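Lemstead Student Robotics Program
Fornura Cloth Handling Set - Data Card

Summary
Fornura is a set of teleoperated manipulation episodes recorded by the student robotics section at Lemstead during the fall project term. It contains 3,328 episodes, of which 2,336 have passed student review and are recommended for training. The remainder are kept under "unreviewed" and should be used with care.

Contributors
Project lead: Irja Rautiainen. Recording: Omar Qudah, Vicente Sepúlveda. Review and labels: Mirta Valdebenito, Liam Brophy. In total, 19 students operated the arm after completing the safety briefing.

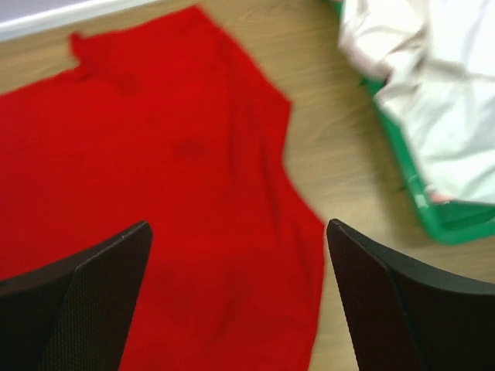
Episodes are organized by task and by operator, and each one begins with the gripper open. The wrist view is the primary camera stream. Garments are worked on a wooden surface, and in many episodes a second item is present, such as the white cloth heaped in the green tray beside the red fabric. Labels refer only to the item being handled - other cloth in view is not annotated. Motion blur has not been removed, and weave and stitching should not be relied on as features.

File layout
episodes/ one folder per episode
labels/ task name, operator number, outcome
splits/ train and test lists, separated by operator
unreviewed/ episodes awaiting a second reader

Known limitations
Operator skill varies considerably. Episodes recorded before September use an older label format and must be converted with the script in tools/. Operator 18 has no outcome labels.

Use and contact
The set may be used for coursework and non-commercial research. Corrections are reviewed every Wednesday and should be addressed to Mirta Valdebenito.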